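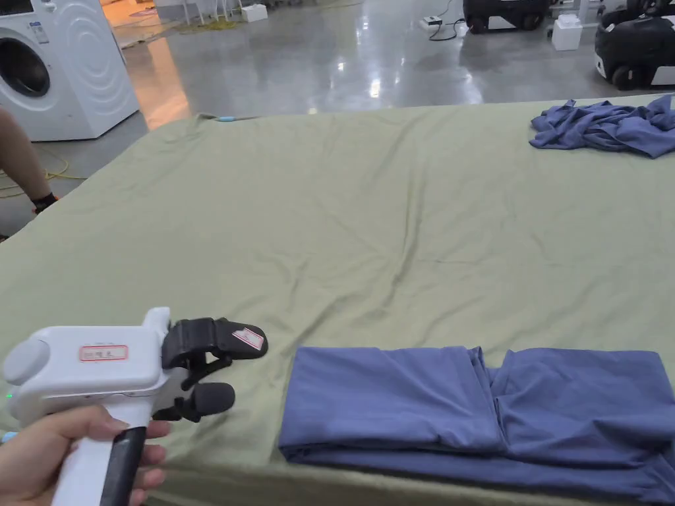
Back from the archive, notes before I forget them

2026-07-19

Four days in Radebe with the municipal papers and my head is full. Writing this fast because if I don't it goes in a notebook and stays there.

So. The question, for anyone new. In the years after the war the council in Radebe moved people out of the river district and up to Jotier, the hill settlement. Every book says the families went because of the flooding. I have repeated that in print myself. Twice.

The water did come up, no argument. But the removal lists start before the big flood. I had the ledger open for most of an afternoon and kept going back to the dates on the first pages. Household, street, number of persons, a column for livestock, then a column with just initials in it. No key anywhere. 78 households on the first list, and the river hadn't left its banks yet.

What the initials mean, I don't know. My guess is they mark who signed off on each move. Could also be the cart driver. Need to check against the payroll books, which are in a different building and closed for July, of course.

Other things from the boxes:

Petitions. I expected a handful and got a whole folder. Most are short, same opening lines, probably the same letter writer sitting outside the council office taking a coin per page. Then you hit one where the person has clearly said no, write it how I say it. A widow asking for 6 weeks to bring in her beans. She doesn't mention water at all. She mentions soldiers, once, in passing, as if the reader would know all about it.

No reply in the folder. There may never of been one.

Rent receipts from Jotier. Dull to look at, very useful. They show people paying for plots they had been told were free. I copied as many as I could before closing and my hand is still sore.

A map, folded so many times the river is basically a hole. Somebody has penciled in the barracks extension right over the lower streets. No date on it, so I can't lean on it much. But still.

I grew up with the flood version. My grandmother's family were on one of the later lists and she told it as a flood story too – water in the kitchen, the hens on the roof. I don't think she was lying to us. I think by the time I was old enough to ask, the flood was the part you could tell a child. She went quiet around uniforms her whole life and I put it down to temperament.

That is hard to put in an article, so it's going here.

Travel notes, since people ask. The bus from Turero takes 4 hours and the road is bad after the bridge. Bring your own pencils, pens get taken at the desk. The reading room closes for lunch and they mean it. Copies are slow and come out gray so I gave up and transcribed. Aduton, the little press that does the local history pamphlets, has a shelf by the entrance and I bought more than I could carry. The one on the Turero rail strike is good, the one on church bells less so.

Still to do: payroll books. Parish register for Jotier, to see who was baptised up there and how early. Type up the receipts, near 600 lines of them, before I lose the ability to read my own handwritting. Reread my old chapter and wince.

If your family came out of the lower streets and you have anything, a receipt, a letter, even just the story as you were told it, write to me. The flood version too. I want to know who tells it which way.

More when the payroll building opens.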